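About > Who We Are > Cups and Cans

Visit | Classes | What We Take | Who We Are | Contact

Flondale Sorting Room

We teach people how to sort what is left over after lunch.
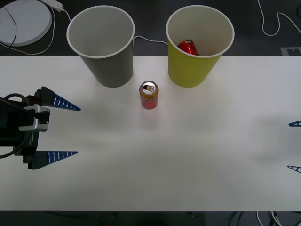 What we do

Flondale runs short classes on drink cans and paper cups for schools and offices. Each class lasts 90 minutes. Cans and cups go in separate stacks, and a can left inside a cup has to be taken out before either one is counted. Cups are stacked by size, with the lids off. Please pour out drinks in the sink first.

How we started

Lụa Vương opened the room in February with 2 tables and a borrowed scale. Khôi Thân joined that spring and wrote the class sheets we still use. Last year 2,400 people took a class, most of them from the Tellport schools.

Booking

Groups can be up to 28 people. We supply gloves and bags. Bring your own cans and cups if you want to work with what your building throws out. The next open class is 18th November.

Comments

marcy_d: Do you take cups with the plastic sleeve still on?

Flondale: Yes, but pull the sleeve off and put it in the gray bin by the door.

T. Oakes: Our fifth grade came last month. Good class. Parking was tight so come early.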